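Gripper keeps rolling the corn off the plate, what am I doing wrong?

Posted 17 Jul 2020 in Home Builds

Hi all! I've been building a small arm on my kitchen counter since the winter (Bokunex servo kit, the rest is my own prints and a lot of zip ties) and I'm stuck on the silliest thing. It picks up blocks and a sponge just fine. Give it an ear of corn on a dinner plate and it pushes the thing sideways, the corn rolls, the arm chases it, and off we go toward the sink. I've got closing speed at 40 and I've tried it slower, but then it just rolls slower. Do I need rubber pads? A camera? A different vegetable?

clunovell_shed

Pads won't save you if one finger gets there first. I had the same trouble, and what fixed it for me was checking where the middle of the grip is compared to the middle of the cob. Mine was off to one side, so the left finger was shoving before the right one had touched anything. Square it up, then close in two moves: a quick one that stops just short of the cob, then a slow one at 30 or less until it grabs. Line the fingers up so they come in from both sides of the cob, across the rows of kernels. I also dropped the whole hand a little so the tips reach past the fattest part, otherwise they ride up and over.

My setup is pointed black fingers with fine ridges on them, a white plate and a yellow cob, and I watch it from the wrist camera. When the arm is moving, the far end of the corn smears like crazy, so look at the kernels down near the fingers when you judge the gap. 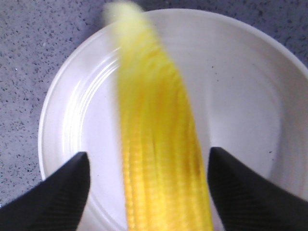 groltby77

get a heavier plate

muriithi_bench

Agree with the two-move close, that's a good tip. One thing to add: check your servo horns! I spent a whole weekend retuning mine and one horn had slipped a single tooth, so the fingers never met in the middle no matter what I typed in. Loosen it, center it, tighten it back up, then go back to your numbers. And maybe put a towel down by the sink for now.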